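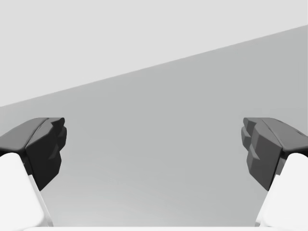 Simulated wrist view, fingers open over a bare gray surface.

Two-arm bench build: simulation first

Rui Loureiro has been working on a two-arm setup in the Trundbridge shared workshop, and most of the work so far has been on screen. The project is called Lobo. Each arm gets a two-finger gripper, and the model now has both arms at a plain table on a tiled floor.

Rui wants the motion code running in simulation before he bolts anything to the bench. The first job is the views. There is one looking out between the fingers of a single gripper, and a wider one that takes in both.
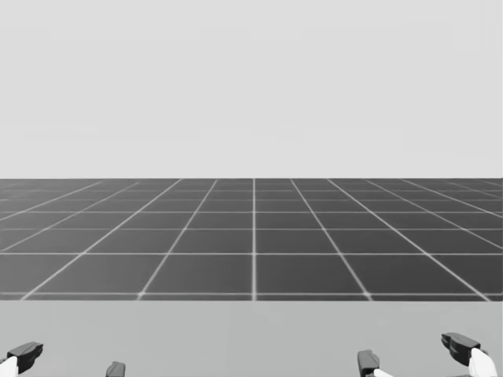 Both grippers at the near side of the table, with the floor grid behind.

The fingers took 7 evenings to model. The budget for real parts is $900, with $300 of that set aside for motors – the rest goes on printed parts, wiring and a power supply. Rui would still like to hear from anyone with a spare 24-volt supply.

Next up is a simple pick and place with one block, then a handover from one arm to the other. He plans to start on the hardware in April. Files are in the Lobo folder on the workshop drive, and questions can go to Rui at bench 312.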